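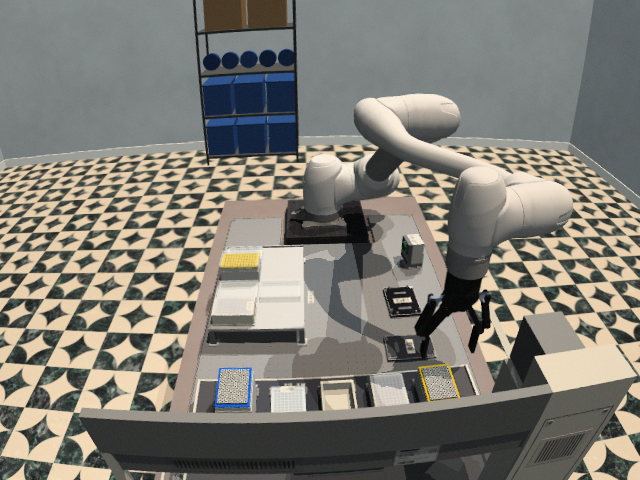

Danylo Melnychuk wrote to me after the May open day: "I came all the way to Hurbridge thinking I'd see a walking robot, and I spent the whole hour watching an arm on a screen. I'd do it again." Lovely — and he asked half of what follows.

Is it a real robot?
On screen, no. Our demo runs in simulation, and we call the simulated bench Maeng.

How many people come?
Last time 134, in groups of 20, so please book!

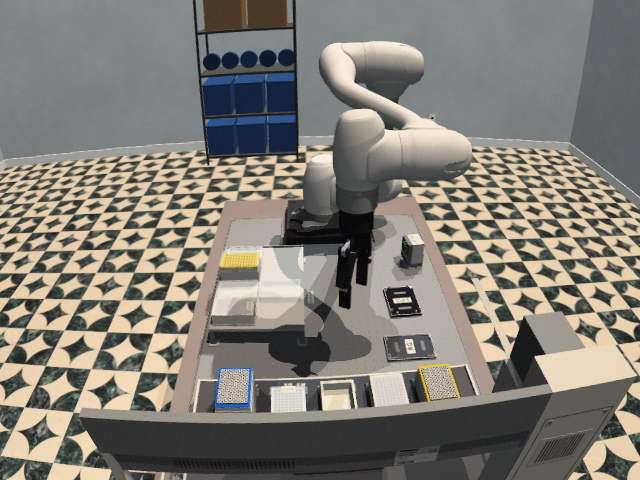 What will I see the arm do?
Mostly fetching and carrying, which sounds dull until you're rooting for it. I usually start by letting people get their bearings before anything moves. The gripper hangs there with nothing in it, the racks and plates sit in their row along the near edge of the bench, and I ask which one you'd go for first. Children nearly always shout for the blue rim.

Then we get going, and I try to keep quiet (I'm bad at it).

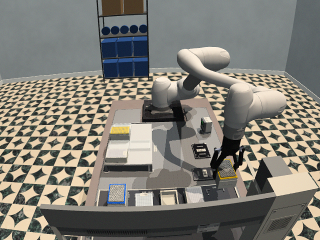
After that you can shout out questions, and Khrystyna-Mariia Harasym will answer the ones I can't. There are plenty.

Can I have a go?
Yes, on the practice screens. Each turn is 70 seconds, so be ready.

Do I need to know any science?
Not a bit. 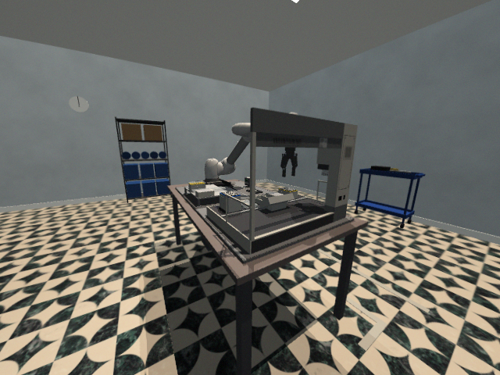 Can we look round the rest of the room?
Please do, it's my favourite part of the visit. We swing the view about and people spot all sorts, like the clock up on the wall or the blue cart with its bottom shelf bare. Ask if you want a closer look at anything.

Where do I park?
Behind the Jelitano building — follow the signs.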